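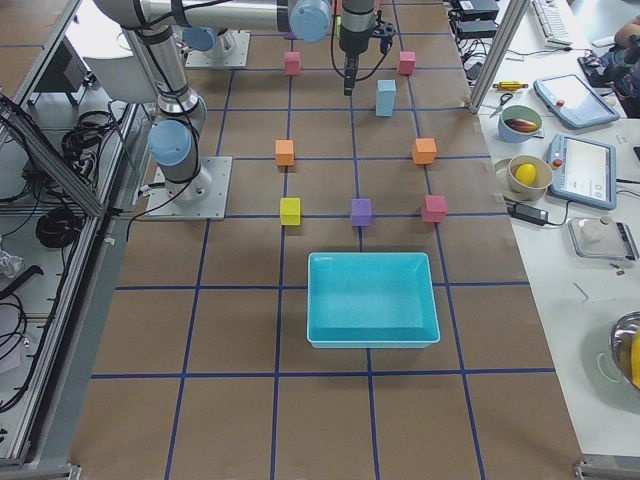
Ondell Listening Society: Members' Forum
Recordings and Reviews > New releases

Topic: The Abubakari Quartet, second album

Cecilia Ofori
Moderator
Members are invited to submit their assessments of the second album by the Abubakari Quartet, which was selected for the June listening period. The album contains 12 pieces, all composed by the group's pianist, and was recorded at the Vatavus rooms. Contributions should address the music itself. Questions about pressing faults or delivery belong in the Orders section.

I shall begin. The writing for the two horns is more assured than on the first album, and the slow pieces are given the time they need. My reservation concerns the order. Three ballads follow one another on the first side, and the third suffers for it, although taken alone it is the finest of them.

reedsman_515
I thank the moderator for opening the topic. I do not share the reservation. The three ballads are plainly intended as a single suite. The bass figure that closes the first is taken up by the tenor saxophone in the second, a tone lower, and comes back in the piano at the end of the third. To divide them would be to lose the best idea on the record.

Nana Odoi
Member
I must respectfully disagree with reedsman_515. The bass figure is present in the first and third ballads. I have listened to the second with some care and cannot find it in the saxophone part. There is a falling phrase of similar length, but the intervals are different.
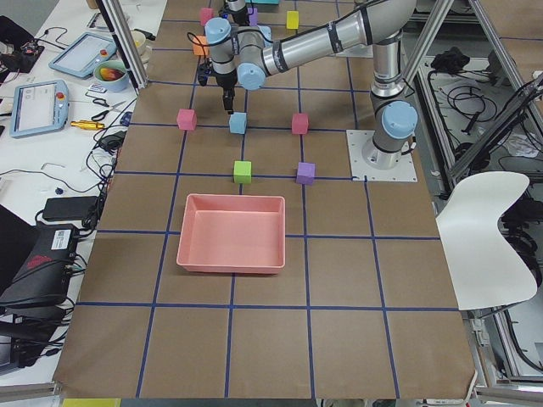 On the wider matter of the writing, I find the album over-planned. The first record had loose ends, and much of its charm lay in them. On this one, each soloist is given a fixed number of bars and leaves when they are used up. The whole has the manner of that table marked out in squares with blue tape, a cube here and a cube there and a mechanical arm above them. Such order is proper to a workbench, but a drummer of this quality should be permitted to step over a line now and then. He does so only in track 9, and it is the one piece to which I have returned without being asked.

quietside
I would support Nana Odoi as regards the drums, though not as regards the album. The restraint is a matter of taste and I happen to share it. I attended the group's concert at Ondell, where the same pieces ran to twice the length. They were exciting, and they were also untidy. The studio versions are the ones I should wish to keep.

May I ask which edition members are using? My copy is the Nuteck pressing, catalogue number 691, and the cymbals seem rather distant. 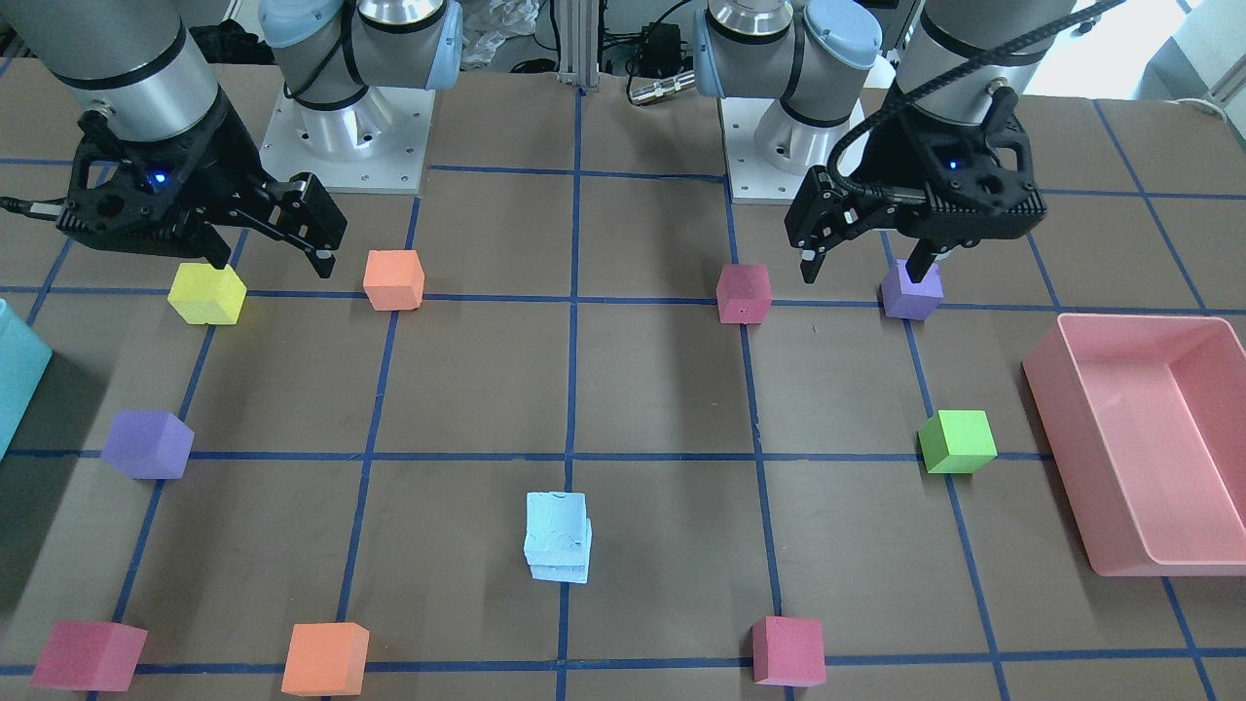
I mention it for the reason that a distant cymbal may account for some of what has been said about the drummer. On the download he is noticeably nearer, and track 4 in particular gains a good deal of movement.

Cecilia Ofori
Moderator
The society's copy is also the Nuteck pressing. I compared it with the download this afternoon and agree that the two differ in the upper range. I do not believe the difference is great enough to alter Nana Odoi's argument, which concerns the length of the solos.

reedsman_515
I have gone back to the second ballad and accept a partial correction. The phrase at 2 minutes is not the bass figure in full. It has the same rhythm and the same last two notes. I maintain that the listener is meant to hear a connection.

Nana Odoi
Member
I am content with "the same rhythm". I remain doubtful about "meant".
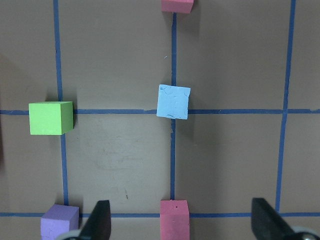
If the sleeve notes say anything on the subject I should be glad to have the passage quoted, as my copy arrived without them.

quietside
The notes give the players, the engineer and a short poem. The ballads are not discussed.

Cecilia Ofori
Moderator
The topic will stay open until the end of the listening period. Members who have yet to submit a rating are asked to do so by 9 p.m. on the last evening, using the form at the head of the Recordings and Reviews section.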